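Parteispenden und öffentliche Aufträge abgleichen: So klappt der Einstieg

Dienstag, 8. April 2025

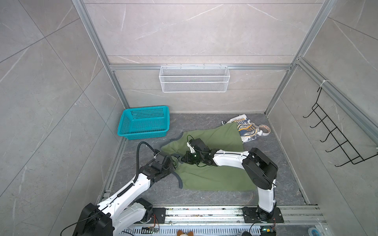 Zwei Roboterarme über einem grünen Kleidungsstück.

Wer bekommt Aufträge von der Stadt, und wer spendet an die Leute, die darüber entscheiden? Das könnt ihr selbst nachprüfen, und es macht richtig Spaß, wenn die ersten Treffer auftauchen! Ich habe das für Grultau an drei Abenden durchgespielt.

Was ihr braucht
Eine Tabellenkalkulation, die Liste der vergebenen Aufträge und die veröffentlichten Spendenlisten. In Grultau liegen die Vergaben im Ratsinformationssystem (leider als PDF, also erst umwandeln).

Schritt 1: Aufträge erfassen
Legt Spalten für Firma, Betrag, Datum, Amt und Vergabeart an. Die Vergabeart ist Gold wert! Freihändige Vergaben ohne Ausschreibung markiert ihr gleich farbig. Fangt mit den 100 größten Aufträgen an, das reicht für den Anfang völlig.

Schritt 2: Spenden danebenlegen
Zweites Tabellenblatt, gleiche Schreibweise der Namen. »Henier GmbH« und »Henier Bau« können zusammengehören, müssen aber nicht – im Handelsregister nachschauen! Bei mir blieben 15 unklare Fälle übrig, die habe ich in eine eigene Liste gepackt.

Schritt 3: Töchter und Beteiligungen suchen
Jetzt wird es spannend. Spendet die Muttergesellschaft Sanley, während eine Tochter den Auftrag hat, findet die einfache Suche nichts. Tragt die Mutter deshalb in eine Extraspalte ein und sucht noch einmal.

Schritt 4: Nachfragen
Ein Treffer ist noch kein Beweis für irgendetwas. Schreibt Firma und Vergabestelle an, nennt Betrag und Datum und setzt eine faire Frist. Die Antworten kommen mit Eingangsdatum in die Tabelle.

Meine Vorlage hat 40 Zeilen mit Musterdaten und lässt sich beliebig verlängern. Neue Vergaben trage ich im Oktober nach.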